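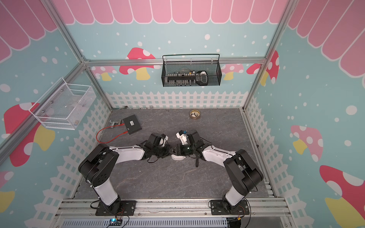
Yutong Duan wants the rail bolts checked before anything else gets touched, and asks that this page say so at the top. A base plate that has shifted on the rail will look like a calibration fault in every later check.

Last updated: October
By the Pidulby equipment desk

Vavine two-arm cell, unit 937

The Vavine is an enclosed bench cell with two arms on a shared front rail. The enclosure is silver aluminum extrusion with printed wall panels. Each arm sits on its own black mounting plate, and a gray slotted duct runs along the front. Control boards are reached from the front edge - no panel has to come off.

Setup

1. Tighten the plate bolts with the arms parked and power off. Recheck after 60 hours of running.

2. Route the wrist cables with enough slack for full rotation. Some slack hanging below the wrist is normal. A loop that can reach the fingertips is not.

3. Check the gripper bracket screws by hand, then close the fingers slowly on a light part. Molded white plastic parts work well for this, as contact is easy to see against the dark work surface.
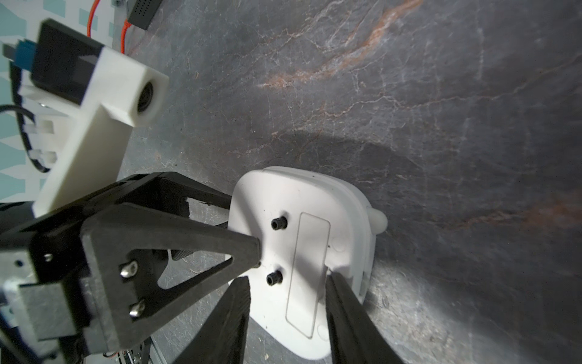 4. Run the shared-hold test. One gripper closes on the part near the middle of the table and the other moves in beside it. Use the Temba slow profile and repeat 3 times. Stop if the part turns in the grip.

Care

Wipe the surface on Sunday, before the weekly restart. Replace finger pads when the ridges have worn smooth. Pads and wrist cables are stocked as the Pondora service kit, which has been unchanged for over 4 years.

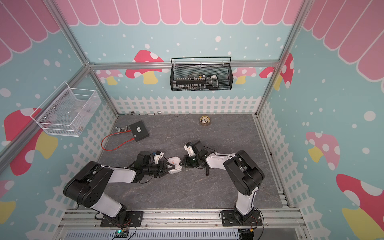
One reader writes that the shared-hold test kept failing on the right arm until the wrist cable was rerouted, and asks whether step 2 should be repeated after a pad change. Yes - repeat steps 2 through 4 with the new pads fitted.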